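Handheld gripper working group, minutes, July
Brenham site, small meeting room. Started 2:00

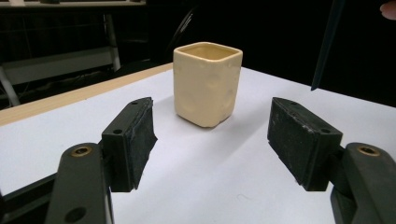

Present: Delia Mocanu (chair), Fengying Guo (notes), Qin, two from Anness on the phone. Apologies from Driltard.

1. Last minutes. Agreed. Cable labels still not done, carried over.

2. Pad wear. Long one. Current rule says replace linings "when worn", everyone reads that differently. Qin wants a fixed limit, 100 hours of use then swap. Delia: frayed edges matter less than the face going shiny, check both. Agreed: look at pads at start of each shift, log it, swap at 100 hours or sooner if lining lifts. Both sides together, never one.

3. Ceramics. Glazed pieces slip more than the plastic ones. Anness asked for a max closing force of 40 N on anything glazed or hand made. Fengying not sure 40 is right for thin walls, will test. Goes in the draft as 40 for now, marked provisional.

4. Table set up. One object out at a time, jaws fully open before approach. Wipe top between runs. Hands and pointers out of the work area once recording starts, this was in the old version and got droped by mistake. Put back as rule 11.

5. Screws. Anness say check torque monthly. Delia says weekly. Not settled, email round.

Actions
Fengying - force test on glazed cups, write up
Qin - log sheet for pads
Delia - redraft, send to Driltard for coments

AOB: none. Room needed back by 3:30, finished 3:25.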